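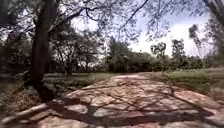
Cracked paving at the leaning tree, tree shadow across the near part.

February. Path condition notes, Gustbridge park section, leaning tree onward. Follows my entry on the gate end; same method unless stated.

Started a little after 9. Paving on this stretch is the pale pinkish-tan surfacing, reddish in places, weathered all over. Cracking is a connected network with no preferred direction that I can make out. It splits the surface into irregular slab-like patches, so I am logging it as block cracking for now. Fionnuala Daly thinks the pieces are too uneven in size for that and would put it down as mixed. Entered as block with a query.

Length of section by wheel: 116 m. Ran it out and back, same figure to the nearest meter. The running total from the gate is now 809 m, which agrees with the old drawing closely enough that I have stopped worrying about the wheel.

Tree shadow is the main nuisance for the crack survey. With the sun out, the thin branch shadows lie diagonally over the pavement and are much the same width as the cracks. On the first pass I marked 2 shadow lines as cracks on the sheet and had to strike them. Changed the procedure after that: chalk each crack end before measuring, then read width with the card held flat on the surface. Slower, but the sheet is clean from there on. Should be repeated under cloud if we want anything usable from photographs. The sunlit patches wash out and the dark ones hide everything.

Edges. The right side runs into grass and bare earth. Could not find a firm edge by probing at three of the five stations, so path width there is taken to the last sound paving and flagged. Left edge curves in toward the trunk and is easier to pick up.

Tree. Trunk leans slightly, base flared close to the left edge of the path. Roots are the obvious suspect for the unevenness, but I have no evidence for it yet. Straightedge readings beside the trunk were not clearly worse than those farther on. Darragh Carroll has the tree inspection sheets and will look for a root survey. No coring until he replies.

Area for the section comes to 2,164 sq ft on the reduced width — do not mix this with the gate end figure, which used full width.

To do:
Redo stations 3 and 4 in flat light.
Ask Hayes for the surfacing spec, including the date laid if they have it.
Replace the chalk. The yellow does not show on the pale patches, blue does.
Correct the crack class once Fionnuala and I have gone through the sheets.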